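Gumereck Thread Tracker 2.1
Software module for suture perception and planning

9 July 2019, by Kári Mikkelsen 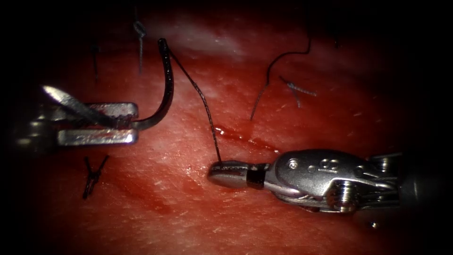
Gumereck is a software module that follows needle and thread in endoscopic video and gives their position to your motion planner. It runs beside the existing controller and does not replace it. The difficult part is to know which thread is the active one. When a needle driver holds the curved needle and the thread goes across to the second instrument, there can be black knots and an old strand on the same tissue, all in the same colour. Gumereck starts from the needle and follows the thread to the jaw that it reaches, so old stitches are kept as a separate class and the planner can go around them.

What you receive

- Tracker for needle, thread and instrument tips, 30 updates per second
- Glare filter for wet surfaces, with adjustable limit
- Planner interface in C++ and Python
- Replay tool, to step through a recording and correct labels by hand
- 40 labelled recordings for your own tests

Version 2.1 reads the tool calibration file directly. Licences from June stay valid. The module is for research on the bench and is not approved for use on patients.

Trial licences last 21 days. Please write to Retno Harahap at Sedasach, and mention which controller you have.

We use cookies to remember your language. By staying on this site you accept them.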